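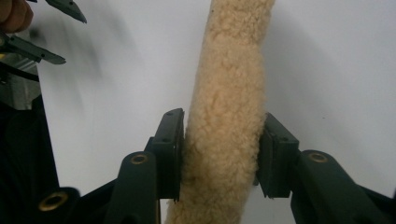
Curly fleece in pale tan, close up.

I have been against curly fleece in the house for most of my adult life, and I have changed my mind about half of it. The half I have changed my mind about is the fabric. The other half, which is what people do with it, I am still against.

You will know the stuff. It is sold as sherpa, teddy, bouclé fleece, borg or sheepskin, depending on the shop and the price, and some of it has been on a sheep and most of it has not. It comes in oatmeal, biscuit, sand, latte and a few other names for the same colour. A few years ago it lived on coat collars and slipper linings. Now it is on footstools, headboards, cushions, bolsters, lampshades, door stops, storage boxes and the lids of bins. I have seen a fleece-covered clock.

My first objection was always dirt. I grew up in a house with a cream rug in front of the fire, and my main memory of that rug is of being told to get off it. Anything pale and curly holds on to what falls in it. Crumbs go down to the backing and stay there. Hair winds itself round the curls. Tea does what tea does. A flat cotton cover tells you at once that it needs a wash, and you take it off and wash it. Fleece keeps the news to itself for months and then goes grey all at once.

I put this to Beatriz Macedo, who re-covers chairs in a unit behind the Vermeulen tile yard and has done mine twice. She disagreed with nearly all of it. She said most of the fleece that comes through her door looks tired through bad washing, and very little of it is worn out. People put it through too hot, or they tumble it, and the tips of the fibre soften and clump. After that you have something like the head of an old mop. Washed cool, shaken hard while damp, left to dry flat and then brushed through with a dog brush, it comes back. She had a box of offcuts from a supplier called Flellau and made me do one myself. It came back. I was a little annoyed.

She also showed me the difference between a short, tight curl and a long, loose one, which I had never looked at closely enough to notice. The tight curl takes being squeezed. You can press it and sit against it and it keeps its shape fairly well. The long curl looks better in the shop and is flat by August. Her view is that nobody should buy the long curl for anything that gets touched, and I now pass this on to everyone whether they have asked or not.

So I give way on the fabric. A tight curl is pleasant to handle, it hides a bad seam, and it goes round a curve more willingly than a woven cloth. That last point matters if you sew at home. Try covering a bolster in stiff cotton and you will get puckers at every bend. Fleece forgives you. I made one for the back bedroom out of an old blanket roll and 2 metres of fleece, and no visitor has found the join yet, though I have found it several times myself.

My second objection is the one I am keeping. We have started covering things for the sake of a photograph of them. A thing wrapped in fleece looks kind and comfortable whatever it is underneath, and shops have understood this very well. The Boklow catalogue that came through my door this winter had 55 items in what it called its cosy range. I went through it with a pencil and put a mark by everything a person might lean on, sit on, lie on or put their feet on. The pen pot got no mark. Neither did the tissue box cover, or the plant stand, which would be watered on and would never dry out. The dearest thing in the range was a pouffe at £373, and that at least got its mark, although at the price I would want it to come with the sheep.

Softness is useful where skin meets furniture. On a shelf, it collects dust and does nothing else. I don't think this is a difficult idea, but I have had to say it in several houses, including my sister's, where the toilet roll holder has a fleece jacket.

There is one use of it I came round to completely, and I came round to it by way of the thing I would have expected to dislike most.

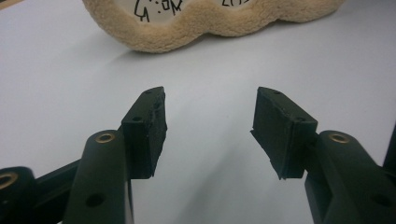

I mean fleece as an edging. A flat white middle with a border of curl round it gives you both things at once: a plain part that can be wiped, drawn on or read, and a soft part that can be picked up. I used to think of this as a nursery style, all clouds and bubbles, and I still would not fill a sitting room with it. But it is an honest way to use the material. The fleece goes where the hand goes and the middle stays clear.

People write on the middle, too, and I like that more than I ought to. A printed cushion says whatever the manufacturer wanted it to say, which for the past decade has been some form of advice about living, laughing or gin. Handwriting in black marker is a different matter. The strokes wobble and the spacing goes off. Somebody had something to put down and this was what they put it down on. I have far more time for a household where things get written on than for one where every surface is being kept for best.

I should admit there are practical problems. Marker on fabric is a commitment. Even the sort sold for laundry labels will bleed a little on a loose weave, and if you change your mind you will be left with a grey cloud on your white one. I tried a stain remover called Trarnex on a test piece and it took the ink out nicely, along with a good deal of the finish, so the patch then picked up dirt faster than anything near it. If you want to write on a soft thing, write on a scrap first, leave it overnight, and wash the scrap. Then decide. If the panel is one that can be unpicked and replaced, so much the better. Beatriz sews hers in by hand with a long stitch for exactly this purpose and charges very little to swap one.

The border brings its own trouble, which is that it cannot be washed in the way the middle wants to be washed. White cotton likes heat and curly fleece hates it. You end up sponging the middle and brushing the edge, and I expect most people will do neither. Here the shops could help and mostly don't. A care label that says "surface clean only" is a way of telling the buyer to throw it away in due course. I would rather pay a bit more for a zip.

I would also like to see somebody sell the stuff by the metre in ordinary towns again. Where I live there used to be a market stall with rolls of it under a tarpaulin, and you could feel the pile before you bought. Now you order a swatch, wait, and are sent something in a slightly different oatmeal. Flellau apparently keeps 3,000 colours and textures on its books, according to Beatriz, and I would swap the lot for a stall with six that I could put my hand on. Touch is the whole point of the fabric. Buying it from a screen is like choosing cheese by post.

A friend who read an early version of this told me I was taking cushions too seriously, and that if people want a furry pen pot they should be left to enjoy it. Fair enough. I am not going round to anyone's house with scissors. But money gets spent on these things, and then they go to the charity shop, and the charity shop can't sell a flattened beige tube of anything. Ask the woman at the one near our station. She has a crate of them by the back door and has stopped taking more.

My own rule is now quite short. If I will touch it every day, it can be fleece, tight curl, with a cover that comes off. If I need to read it or wipe it, it stays flat, with a soft edge allowed. Everything else can be wood, tin or pot, as it was before. My sister has been told, and the toilet roll holder is still wearing its jacket.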